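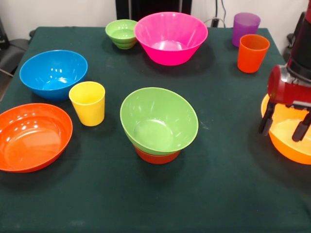
Bowls and Cups on the Green Cloth: A Gallery

6 February 2021

I have never believed in colored plastic tableware. It gets sold as cheerful, and it spends most of its life in the back of a cupboard with a lid that fits something else. So when the Jasow summer kitchen list came around again, with its usual promise that a bright stacking set will "bring order to any shelf," I pulled everything out onto the table at Hollis and had a look.

The pieces were bought in bits over the years. A few are from Gulano, a few are from Nulico, and the rest came in a mixed bag from the church sale in October that cost me 4 dollars. I can no longer tell which is which. Both shops would like you to think you could.

Click any picture for the large version. The page counter says this gallery section has had 3,769 visits, and I would guess most of those were people looking for something else.

Picture one: the spread

Seven bowls and three cups. I was told a mixed set like this one would look like a mess, and that a matched set wouldn't. I'm not convinced. Against the dark green the colors mostly hold their own, and the big magenta-pink bowl toward the back does more for the table than any centerpiece I've been talked into.

The lime-green bowl at the front is sitting on a red one, and I'd call that stacking in the loosest sense. It leans. A shop would show you the same two bowls perfectly level and leave you to find out at home.

I have more time for the small green one with the ridges. The ridges are supposed to be for grip. Maybe. They catch crumbs and dried oatmeal just as well, and you need a brush to get it out. It does have a better shape than most small bowls, so it gets used.

Then there's the shine. The inside of the blue bowl throws back every bit of light in the room, and people take that for quality. Give it 200 trips through a dishwasher and ask again. I had a glossy bowl before this one that went the color of skim milk along the bottom, and it had been sold as dishwasher safe too. I suppose it was safe. It just wasn't nice to look at anymore.

Picture two: the stack

"Nests neatly" is the claim I trust least. Red at the bottom, green over that, the large orange one on top.
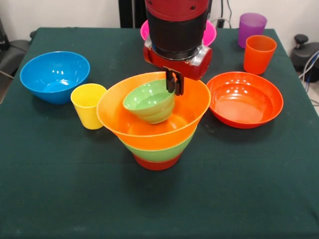

I'll grant that it takes up less table. Past that I have doubts. The widest bowl is on top and the narrowest part is down on the cloth, so the whole thing gets bigger as it goes up. Try sliding that onto a shelf with a 14 inch gap and a row of mugs in front. You could turn the order around, of course, and then you'd have a pile of hats.

The small pale green bowl ends up tilted inside the orange one, the way small bowls do in every cupboard I have ever opened. No catalog shows that part. They always have one more size that drops in dead flat, and it is always the size that's out of stock.

The yellow cup is the piece I'd keep if I had to give up the rest. It's a plain cup with a slightly flared rim. It doesn't pretend to be glass. The orange and purple ones at the back are fine, though I notice I reach past them, and I couldn't tell you the reason.

As for the shallow red-orange bowl on the right, it's too low for soup and too wide for cereal. Nulico used to list something very like it as a "sharing bowl," a name I have always taken to mean that they didn't know either. Chips go in it. Orange peel goes in it. It has never once been asked for by name.

About the cloth

Several people wrote after the last gallery to ask about the green cloth and whether it hides stains. It doesn't. Dark cloth hides gravy and shows flour, salt, lint and toothpaste. It's the same trade you make with a dark car. It does keep the bowls from skating around, which the bare table never did, and it irons without a fight.

The next page will be serving spoons. I have low expectations for the slotted ones.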